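Chapter 3
Comparing Grippers Without Fooling Yourself

Every gripper is excellent in its own brochure. The Wustlow closes gently, the Brerham closes fast, and both have picked up an egg on video. What the egg thought of it goes unrecorded.

This chapter is about setting up a fair trial between 2 grippers before anyone has grown fond of one of them. We begin in simulation, where dropping things is free and the floor never needs sweeping. The test piece throughout is a wooden block with a peaked top, viewed from a camera above and behind the palm.
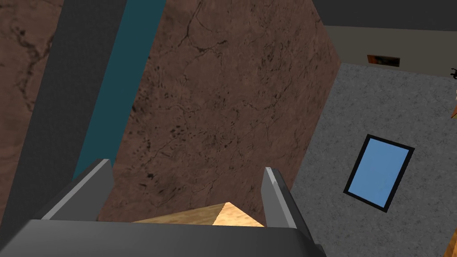
A fair trial changes one thing at a time. Keep the arm, the controller and the starting pose the same, and swap only the fingers. This sounds obvious, and readers who skip it will meet it again in Section 3.2, where the Carkach controller gets the credit for a set of rubber pads.

You will also need to decide what counts as a grasp. In the Morris trials we use lift, hold and release — a block that leaves the table wedged under a knuckle has been moved, but we do not give it a point.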